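Flastis Bath Goods – Frequently Asked Questions
Last updated 4/21/20

How do I look after a mesh pouf?
Rinse it under running water until no more suds come out, squeeze it, and hang it up. Don't leave it on the floor of the tub.

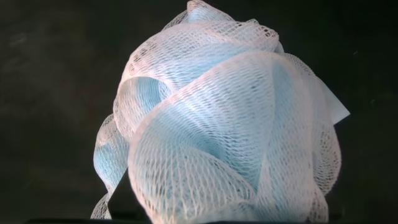

Mesh pouf, white with pale blue in the folds.

When should I replace it?
After about 2 months of daily use, or sooner if the netting tears or starts to smell.

Can I machine wash it?
Yes, cold and on gentle, inside a laundry bag. Skip the dryer – the heat ruins the netting.

Can I clean it with lime or vinegar?
We get this one a lot. A short soak in diluted white vinegar is fine if you rinse well afterward. Please don't use lime juice. It can irritate skin that later gets sun, and it leaves pulp in the mesh.

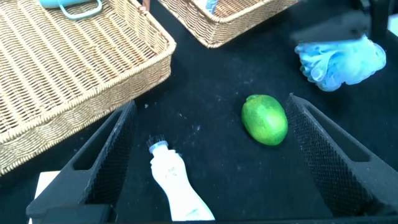 Bottles with a brush tip should be capped when you're done with them and kept away from fruit or anything else you plan to eat. A woven basket is fine for dry items, but put damp ones somewhere else until they dry.

Do you ship to Curnholm?
Yes. Orders leave from Grullstead. Email Tincuța Neagu at our order desk if yours is late.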